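Comparing two grippers on a two-arm cell

Use the same props for both grippers and change one thing at a time.

1. Fit the grippers and check the payload setting on each controller.

2. Set out the props. We use a tray, a cup and a toy pepper on a dark tabletop. The pepper is the hard one — it rolls if the fingers close unevenly.

3. Park both arms high with the jaws open and save that pose as your start point.

4. Set the closing force low. We begin at 2 newtons and go up in small steps until the cup lifts without slipping.

5. Run 90 picks per gripper, alternating sides, and log each miss with the prop name.

6. Swap the grippers over and repeat. Ingrid Villanueva skipped this once and spent a week blaming the Kasprzak fingers for a calibration fault in the left arm.

Allow about 190 minutes for the full set, then copy the logs to the Plarneline folder.

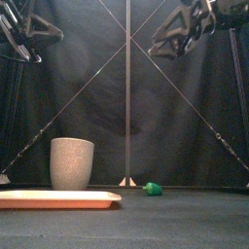

Both arms raised, with the tray, cup and pepper on the table.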